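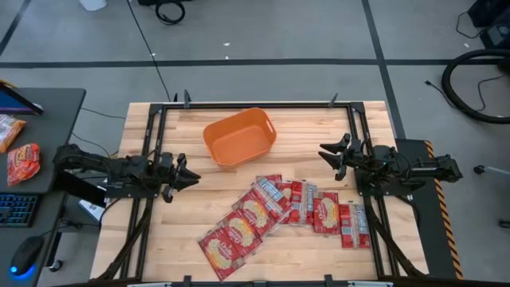
4. Laying out the packets for a basket trial

Set-up as used for the Caketden method, rev. 2019-01-08. Read section 3 first if the arms aren't zeroed.

4.1 Basket at the back of the table, empty, open side up. Slight angle is fine - don't square it up, the policy was trained on crooked ones.

4.2 Packets in front, fanned out, overlapping. Food picture up. Do not tidy them into a stack. Overlap is what we are measuring.

4.3 Both grippers open, fingers pointing inward, clear of the wood. Check cables hang free of the rails.

4.4 Start Haldane, load the fan layout, press record. One trial = basket filled or 36 seconds, whichever comes frist.

Note: the December set has 2479 trials. 2059 are usable, the rest had a bad clock. Use the Gistell list to filter, don't do it by hand.

CAUTION: hands off the table once the arms are live. Stop button first, then reach in.

4.5 Contact check, wrapped bundles. Lower the gripper slowly until both fingertips touch the plastic. Wrap should crease, no more.

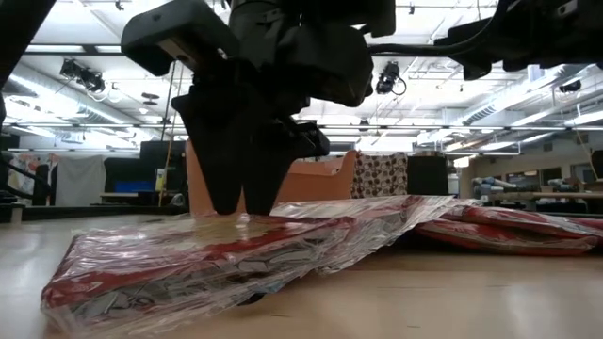 If it creases but the force trace stays flat, rezero and go again. Shiny wrap upsets the depth reading, so go by force here and ignore the height value. Log the touch as "soft" or "hard" - nothing else, the script chokes on other words.

4.6 Repeat for 24 touches, moving the bundle a bit each time. Then save and close Haldane before you swtich layouts.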